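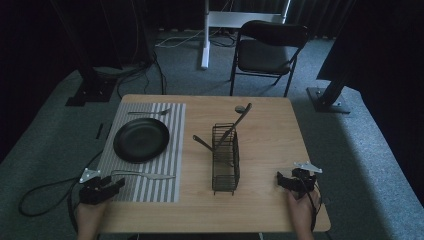
4 min read

Second month on the table-setting build, and the part I keep getting stuck on is still the spoon. A fork or spoon lying flat gives the fingers very little to get under. By hand I would just pinch the end and tip it up. With the grippers I have to come in low, close slowly and hope the tips don't ride over the top.

I rent a bay at the Griltlow workshop, and the plan is the same as it was in January: record myself setting and clearing one place with a pair of hand-held grippers, train on that, then put the same jaws on the arm. One round black plate, a fork, a spoon, a striped placemat and the wire caddy with the long utensils in it. I wanted bowls too, but I've put those off.

Recording count so far is 431 runs. I threw out the first 16 because I had the left and right trackers swapped in the config and didn't notice until playback. Each run takes up to 20 seconds if I don't fumble. My rough target is 4,000, and I'm less sure than I was that I need that many.

Things that changed this month:

The marker plates are on new mounts. The old ones were printed thin and flexed when the jaws closed, which showed up as a wobble in the position data. I redrew them in Stellance with a thicker neck and the wobble is gone.

I now start with the spoon hanging a little off the side of the mat. The handle end sits on bare wood there, and the stripes made it hard for my segmentation step to find the edge.

Cables are still a mess. The left one loops out over the carpet and I step on it. I priced a wireless version from Hourani and decided to live with the cables - at least they never need charging.

The caddy is the next problem. Wire mesh is bad for depth, and the spatula sticks out far enough that I knock it when I reach across with the right hand. I may turn the whole thing so the handles point away from me.

Next I'm moving the fork to a different spot every run. If that goes badly I'll go back to the fixed layout and finish the Trivitcombe arm mount first.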